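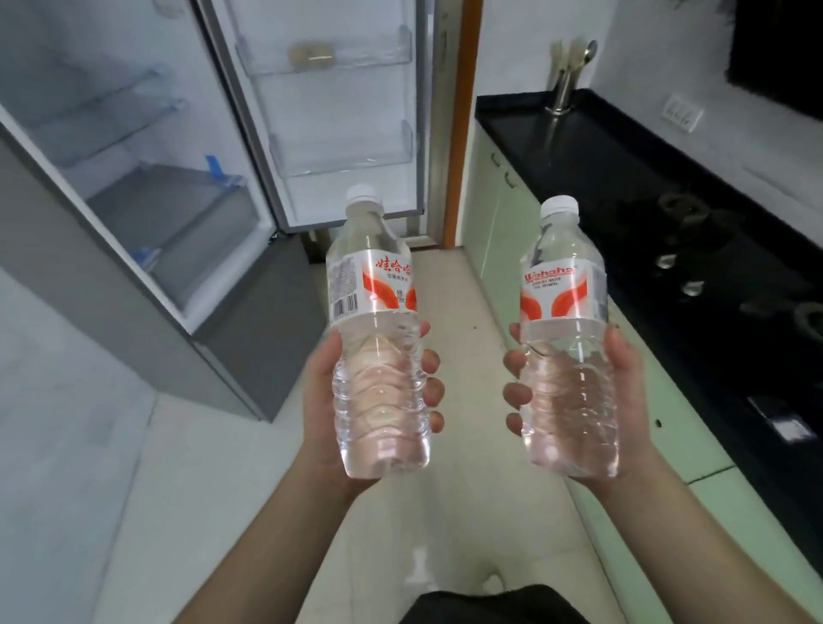
Too late in the year for the ferry, according to Irnov. Ludcombe or nothing.

So it was Ludcombe. She threw the bag in the back of the truck. Boots, the good coat, the letter. Forgot the map. Went back for the map. The dog watched all this from the step and didn't get up.

"You'll ring?" her mother said.

"From Fagerlund. If the phone there works."

"It won't."

"Then from the next place."

Fourteen years since she'd driven that road and it was worse. Ruts you could lose a sheep in. She kept it slow, then got tired of slow. The letter slid across the dash on every bend and she kept slapping a hand on it. She knew what it said. The house was hers if she came in person by the end of June, signed, and paid the 400 owing. After that it went to the county. One page, no kind words in it. Her father had never been one for kind words and the lawyer was no better.

Rain past the quarry. Wipers only doing the one side.

Fagerlund was a pump, a shop and a bench. The phone was dead. She bought bread and a pie, and the woman at the counter looked at her a bit too long.

"You're his girl."

"I'm just passing thru."

"You've got the chin." She pushed the change back across the counter. "He owed us 50, you know. Never mind it now."

She paid it. Didn't want to, her hand just did it. Ate the pie in the truck with the windows fogging up and thought about turning round. Could be home by dark. Could say the road was out. Nobody would of checked.

She drove on.

The house was smaller. Of course it was. Green door gone gray, gutter hanging, the plum tree still leaning on the shed like a drunk. Key under the brick, same brick. Inside it smelled of coal and old newspaper. His chair. His other chair. On the wall by the stove the pencil marks, her height every birthday up to nine, and then, above those, more of them. Ten. Eleven. Twelve. All the way up to nineteen, each with a date in his square little hand.

She'd been gone by then. He'd guessed.

She stood against the wall and put her palm flat on top of her head. Turned to look.

He'd had her an inch too tall.

She found a pencil in the drawer and then couldn't think what to write, so she went out to bring in the bag before it got soaked thorugh.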